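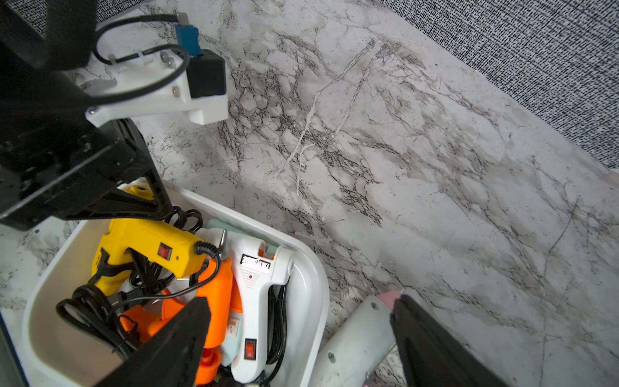 Figure 3. A shared bin of hot glue guns on a marble-patterned tabletop.

3.2 Glue guns and the trouble with cords

Of all the shared tools we looked at, the humble hot glue gun took up far more of our attention than we had planned, and we would like to linger on it a little before moving on to scissors and tape. The bin in Figure 3 holds three of them, one yellow and one white among them, together with their black power cords, and anyone who has ever helped run a craft table will know that tangle at a glance. The cords twist around the tools and around each other, so that reaching for one gun so often means lifting its neighbors too!

Our diary records for the Trirkia workshop contain 484 entries in which a member took a tool from a shared bin, and 67 of these mention untangling a cord before any work could begin. Members were patient about it, on the whole (several wrote quite fondly of the chore), but the entries grow shorter and crosser as February goes on and the holiday projects pile up. Dewan, who kept the longest diary in the group, describes giving up on the yellow gun she liked best and taking whichever one came free first.

Open bins have real virtues all the same. A white plastic bin like this one, with its rounded corners and thick rim, can be carried to any table, and a person can see what is in it without opening a lid or reading a list. At Naroreck, where each gun hung from its own hook, cords gave far less bother – but the guns also wandered, and were left on tabletops long after people had gone home. We return to this exchange between tidy cords and tidy rooms in Section 4, where the hook and bin arrangements are compared over a full season of use.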